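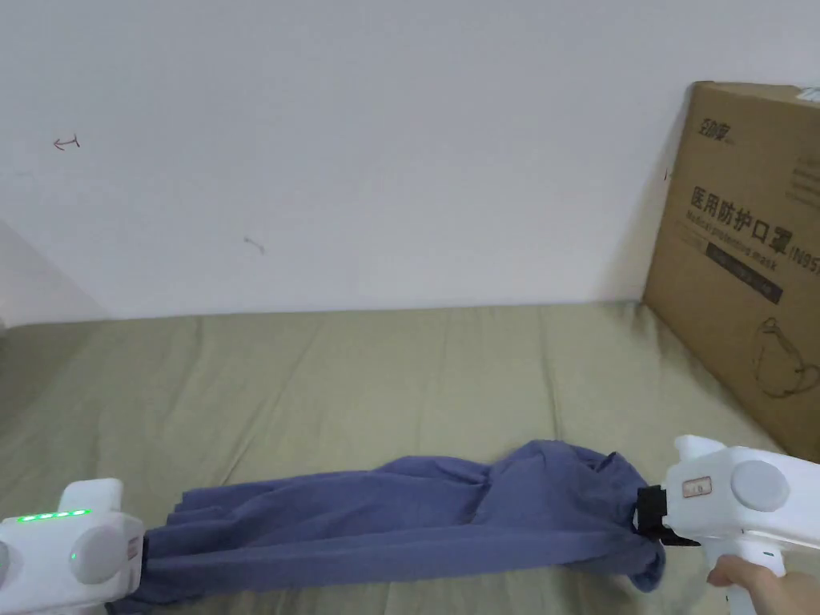 Nilidance has released Bisel, a written method for folding household laundry on a bed where no table is available. The first step is tension: the garment is drawn out lengthwise by its two ends before any fold is made. A blue-grey garment pulled taut over an olive-khaki sheet still holds soft lengthwise wrinkles along its middle, and Bisel treats creases of this kind as a separate step, to be smoothed by hand once the item is laid down.

Neston, 10 Apr 2023 - The method was drafted in March and covers 82 types of garment and household linen. Each entry gives the starting position, the holding points and the order of folds. Most items need 3 folds; fitted sheets need 7. 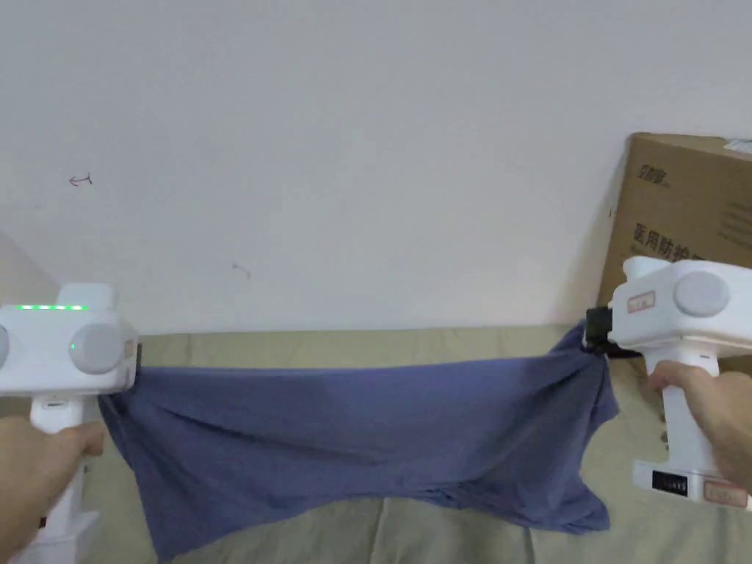

Holding points are set at the corners for T-shirts and at the waistband for trousers. Loose cloth is allowed to hang before it is lowered, hem first, onto the bed. Bunched corners are opened out by hand.

"A mattress gives under the hand, so table instructions do not transfer well," said Dean Bramwell, who edited the text. "We rewrote the pressing steps."

Bisel replaces the folding section of the Marras household guide. Printed copies - 678 in the first run - can be ordered from the Nilidance office in Neston.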